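Wonholm Furniture Swap - Frequently Asked Questions

What is the swap?

It's a one-day get-together where people bring in small furniture they've stopped using and go home with something they like better! Tables, chairs, side tables, benches, shelving, all of it. We love seeing what turns up, and the odd pieces usually go first.

When are you open?

The next swap is in March, on a Friday, and doors open at 5. You can drop off your things any time that afternoon.

Do I have to bring something to take something?

No, but it helps! Each piece you bring gets you a ticket, and each ticket is good for one piece. If you come empty-handed, tickets are $3 at the door. The limit is three tickets per household.

What kinds of tables do well?

Light wood, every single time. A pale tabletop with visible grain and a bit of a wavy edge will have people circling it all evening, and if it has cutout handles, even better - you can carry it to the car without pinching your fingers.

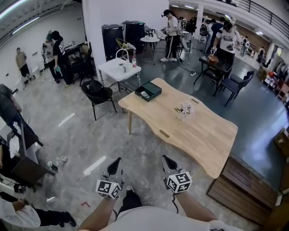

Small white side tables are a close second, round or square. They fit next to just about any chair, and they're easy to repaint if you get tired of white.

Should I dress up my piece?

Please do! A little vase of artificial flowers does wonders for a plain table. Just tell us whether the decorations go with it or come home with you.

Is there a size limit?

Yes. Nothing longer than 80 inches, and nothing that takes more than two people to lift. Sofas and mattresses have their own day over at the Trurnov hall.

Can I bring wire or metal chairs?

Absolutely, and bright colors are very welcome. Check the feet first, as missing caps scratch floors.

What happens to the leftovers?

They go to the Arnow reuse shop the next morning. Last year 874 pieces found new homes through the swap and the shop together, and we're so happy about that!

Who do I ask about a piece I'm not sure of?

Write to Aparecida Sampaio through the contact form. Measurements are a big help - height, width and depth, please.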